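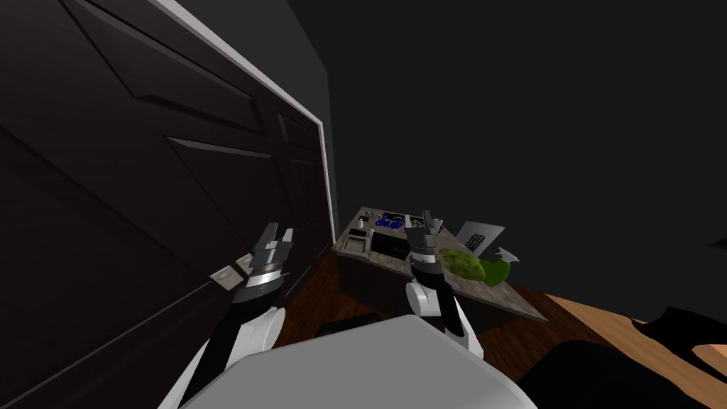 *Kurex main view, Clonditz room, door to the left and the table ahead of the arms.*

**Ticket 3027: right gripper ignores close command after a scene reset**

Opened by: Dineo Mnguni
Product: Kurex simulator, trial licence, with the Clonditz room pack and the Seltau two-arm model
Build: 2728
Opened: 7/7/26
Status: open, workaround in place

Hello again! Me with another one, sorry. I'm still going through the trial for our lot at Khumalo and mostly enjoying myself, but I've hit something with the right hand that I can't get past on my own, and it's holding up the bit of the review I most wanted to write.

**What I'm trying to do**

Nothing fancy. I load the Clonditz room with the door and the table, bring both Seltau arms forward, and then ask the right hand to come down over the table, close on something and lift it. I've been using the green spray bottle because it's tall and easy to get at from above. The left hand is meant to stay over by the door until the second half of the job, which is a separate headache and I'll put it in a separate ticket if I must.

**What happens**

First run after starting Kurex: lovely. Arm comes down, fingers close, bottle goes up, I feel very clever.

Then I press Reset Scene and run exactly the same script. Arm comes down in the right place, the close command goes out, the log says `right_grip: close accepted`, and the fingers stay open. The arm then carries on as if it had hold of something, does the whole lift with nothing in it and reports success at the end. It's the success report that bothers me most, to be fair. I can live with a gripper having a bad day but I'd like the software to notice.

The left hand doesn't do it. I've swapped the script over so the left does the picking and it's good as gold after any number of resets.

**What I've tried so far**

- Closing Kurex completely and starting again. Fixes it until the next reset.
- Reloading the room from the menu in place of using Reset Scene. Also fixes it, but it's slow on my machine and I lose my camera layout each time (could we have that remembered, please?)
- Turning the grip force right up. No difference at all.
- Aiming for the lettuce, in case the bottle was the problem. Same thing.
- Taking the laptop off the table, on the theory that the wrist was touching it somehow and a safety stop was kicking in. Same thing, and I put it back.
- Updating the graphics driver, which I was fairly sure was pointless and I think it was.

I left it looping over lunch to get you some numbers. Out of 56 runs with a reset in between each, the first one closed and the rest didn't. So it's at least very consistent!

**Note added, same ticket, after the first reply**

Yolandi Pretorius picked this up on the support side (thank you Yolandi, that was quick) and asked me for three things, so I'll answer them in order.

*Is the gripper set to position mode or force mode?* Position on both hands. I hadn't touched it, that's how the Seltau model arrives. I've now tried force mode on the right hand and it did close after a reset, once, and then went back to ignoring me. I couldn't get it to close a second time so I wouldn't hang anything on that.

*What does the joint panel show for the right fingers after the close command?* This one's interesting. The target value changes to closed. The measured value sits at open. There's no error next to either of them, and the little status dot stays green the whole time. On the left hand the two values chase each other as you'd expect.

*Can you send the wrist view from the right hand?* Attached, fingers open.
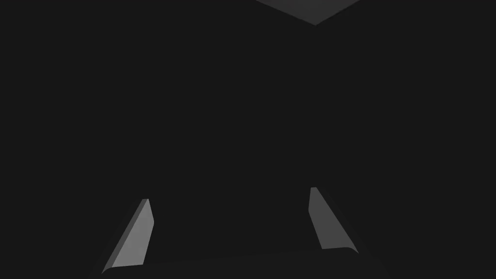 While I was in the joint panel I had a poke about in the settings underneath it, and I found that the finger joints each have an owner field. I hadn't noticed it before. On a fresh start, the right fingers are owned by `script`. After Reset Scene they're owned by `teleop`, even though I haven't got a controller plugged in and have never turned teleop on. The left fingers go back to `script` like they should. So my guess, and it's only a guess from somebody who has had this software for a short while, is that the reset hands the right hand back to the wrong thing, and then my close command gets accepted politely and thrown in the bin.

I changed the owner by hand to `script` and ran it again. Fingers closed! Then I reset, and the owner was back on `teleop`, and they didn't.

**Yolandi's second reply, pasted in so it's all in one place**

> Hi Dineo, that owner field is a really good find. The reset puts each joint group back to whatever is written in the room pack's start file, and if there's nothing written it falls back to the default in the robot model. Could you open the Clonditz start file and look for a block called `hands`? I'd like to know whether the left and right entries match. Please don't edit it yet, just copy what you see.

Right, so I looked, and they don't match. The left entry has an owner line. The right entry hasn't got one. Everything else is the same on both sides, apart from the obvious numbers that are mirrored. I then looked in the Seltau model for the default, and it's `teleop`. So there we go, I think that's the whole story: the room pack is missing a line, the robot model fills the hole with something I don't want, and the first run only works because the script claims both hands when Kurex starts up and doesn't bother claiming them again after a reset.

I checked the other rooms that came with the pack as well, all six of them. The door-and-table room is the only one with the line missing. I'd been picking on that room purely because it's got a door and a table in easy reach of each other, which is just my luck.

**Workaround**

For anybody else who lands on this page from a search, what I'm doing for now:

1. Leave the start file alone (Yolandi's advice, as the pack checks itself when it loads and gets cross if anything's been altered).
2. In your own script, claim both hands straight after the reset call. The command is `claim_hands("both")`.
3. Wait for the joint panel to show `script` as owner before you send any movement. I put in a short pause and that was enough on my machine.
4. Check the measured finger value after you close, and stop the run if it hasn't moved. I'd keep this one in whatever happens with the fix.

I ran the loop again with that in place and every run closed. I watched the first handful and then went off to make tea, so the rest is on the word of the log, but I'm now checking measured values so I trust the log a good deal more than I did this morning.

**Things I'd still like from this ticket**

The missing line put back in the Clonditz pack, obviously. Yolandi says it's been passed to the people who look after the rooms and she'll post here when there's a new download.

Also, could the close command please complain if the script doesn't own the hand? `accepted` is a very misleading word for what was going on. Even a yellow dot would have saved me most of a day.

And the success report. At the moment, as far as I can tell, the lift counts as a success if the arm gets to the end of its path, whether or not the bottle came along for the ride. I know I can write my own check (and I have) but someone on a trial will take that word at face value, and if I'd been in more of a hurry I'd have put a lovely success figure in my review that meant nothing whatsoever. I'd like it to look at the object, or else be called something like "path finished".

For what it's worth, I'm not marking Kurex down much for the bug itself. The joint panel had everything I needed once I knew where to look, the arms move nicely, and the rooms are cluttered enough to be a decent test, which was my main moan about the last simulator we tried. The help pages don't mention the owner field anywhere that I could find, though, and I'll be saying so.

**Latest from Yolandi**

> Thanks for the full write-up. I've reproduced it here with your script and a clean install, same room, same hand. The pack fix is a small one. The change to the close command has gone in as its own request, and so has the success wording. I'll keep 3027 open until you've tried the new pack.

Perfect. I'll leave my workaround in until then and take it out as soon as the new pack's down, so we know it's the pack doing the work. My loop script and the joint panel log are both attached to this ticket. If you need the log with the left hand doing the picking, shout and I'll run it again, as I saved over the first one.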